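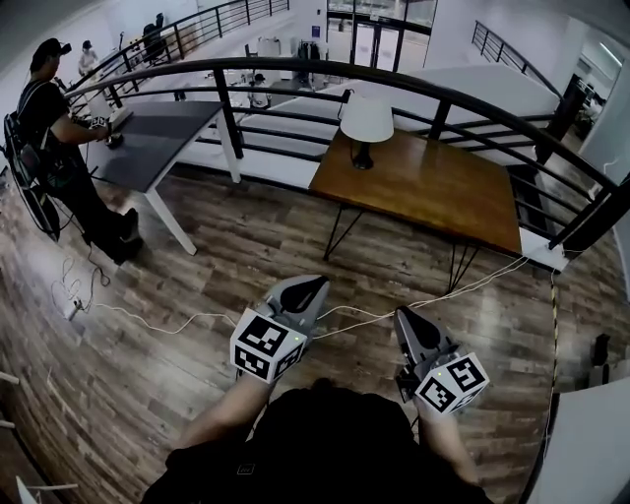
Forums > Manipulation > Site visits > Plerow open day, Jadthorpe

gantry_lou
Went to the November open day. They had people collecting demonstrations with hand-held grippers on the mezzanine, marker cubes on both hands. The talk claimed 555 episodes per task before training. No breakdown by object, which I would have liked.

k_limsakul
Kittipong Limsakul here, I gave the 2 p.m. talk. Of the 555 we kept 475. The rest were dropped, mostly for lost tracking. Breakdown by object is in the handout, second page.

torque_arm
Lost tracking is my concern. A railing with parallel bars is poor background for visual localization. You get repeated features and the matcher picks the wrong bar.
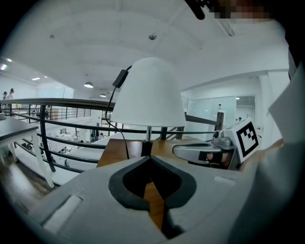 Lamp station, railing behind the table. Note the cord over the shade.

gantry_lou
The cord bothers me more than the bars. A policy trained on that lamp will learn where the cord hangs.

k_limsakul
We move it between episodes. I don't agree on the railing. Depth past it is large, so the near and far features separate well.

torque_arm
Separate well in which light? You have pendant lamps and a bright ceiling over the lower floor. I'd want drift figures for morning and evening before I accept that.

renato_p
We ran a similar setup on the De Graaf bench, 233 episodes, plain wall behind. Tracking was worse. Too few features. I side with Kittipong on this one.

torque_arm
A plain wall is the other extreme. Put up a printed poster and run it again.

renato_p
Fair. Will post numbers if I get bench time.

Related threads
Clenano finger pads: wear after repeated grasps
Marker cube size versus working distance
Renato Painemal's calibration notes, part 2
Dropped episodes: keep or delete?

Contact | Forum rules | Back to top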